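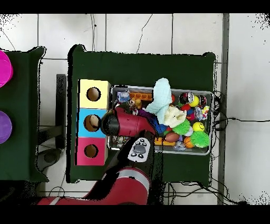
Samuele Pellegrini thinks the holes are too small for sorting toys and that we should cut them wider before touching any more code. I'm not sold yet, so I'm bringing it to the thread!

Setup for anyone new: red arm, tray of mixed toys, three cardboard boxes stacked yellow, blue, pink, each with a round hole in the front. The job is pick from the tray, turn left, put it through the right hole. The arm runs on Juneo (my own scripts, very messy) and I'm having a blast with it.

**pagano_bench**

Samuele's right. Cardboard is cheap, evenings aren't. Cut them wider.

**tinwhistle**

Disagree. If you widen the hole every time the arm misses, you never find out why it misses. What's your approach angle? When I did a box drop I came in level, straight at the hole, and stopped 4 cm short before the final push. Huge difference!

**Jidurton**

@tinwhistle I come in on a slant at the moment. Blue is the nicest one because it's in the middle. Pink is where I get into trouble, the wrist ends up really low and there's the tray rim to think about.

**pagano_bench**

So raise the whole stack. Put a block under pink and be done.

**Jidurton**

Then yellow goes up too and I'm reaching. I did try the tray farther right, but then the balls on that side are a stretch. The spiky green ones are my favorite to grab, by the way, so much to hold on to! The plush stuff is a different animal.

**tinwhistle**

Slow down for plush and close farther. I keep two grip settings, 185 for hard toys and 390 for soft. Your numbers will be different on Juneo but the idea carries over.

**Prirevberg**

Are the boxes taped to each other? Mine crept back every time the gripper bumped them, and I spent 11 days blaming the wrist.

**Jidurton**

Ooh. Going to check that before I change anything else. Level approach on Wednesday, and Samuele can keep his knife in the drawer until then.

**pagano_bench**

Still say wider holes.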